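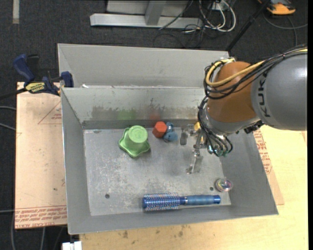 Figure 9.1 Two open metal bins stored one behind the other. Note the scratches and scuffs on the floor of the nearer bin and the worn marks low on its far wall.

Chapter 9
Open Bins and Mixed Goods

In this chapter you will learn to
choose a bin by the goods it will hold
read the wear on a bin and decide whether to keep it in use
set a fill line and a count limit for mixed goods
lay out a row of bins so that each one can be reached from the front

Key terms: open bin, rim, fill line, mixed goods, drain hole, dead corner, pick face

Most of the goods covered in Chapter 8 arrive in cartons and leave in cartons. Household goods are different. A brush, a bottle and a roll of tape may be ordered one at a time, and they have to be kept loose where a hand can get at them. The usual answer is the open bin, a box with four walls, a floor and no lid.

Open bins come in metal, plastic and coated board. Metal bins are heavy and noisy, and they scratch. They also keep their shape under load and can be washed with hot water. Scratches on the floor of a metal bin are normal and do not call for repair. A bent rim does, and so does any burr you can feel through a work glove.

Look again at Figure 9.1. There are two small round holes in the floor near the front of the bin. Holes in a bin floor may be there for drainage or for bolts, and you should find out which before you store small parts in it. A screw or a pen cap will go through a hole that a brush will never notice. If the holes are not needed, cover them with a liner.

Mixed goods bring their own problems. Long items tend to lie against a wall and hide short ones. Light items ride up on top of heavy ones. The places where a wall meets the floor are called dead corners, and they are where lost stock is most often found at count time.

Case: The Chuensuk stockroom
The Chuensuk stockroom supplies cleaning goods to small hotels. In September it held 632 different items, and 359 of them were kept in open bins. Staff had been filling each bin to the rim. The new rule set a limit of up to 11 pieces per bin and moved all bottles to a separate row. We will return to this stockroom in Section 9.4, when we work through its floor plan.

Before you read on
1. Find an open bin, drawer or tray that you use every week. Write down what is in it without looking.
2. Check your list against the contents. Where were the items you forgot?
3. Keep both lists. You will need them for the sorting exercise in Section 9.2.

9.1 Choosing a Bin
Start with the longest item. The floor of the bin should be longer than that item by at least the width of your hand.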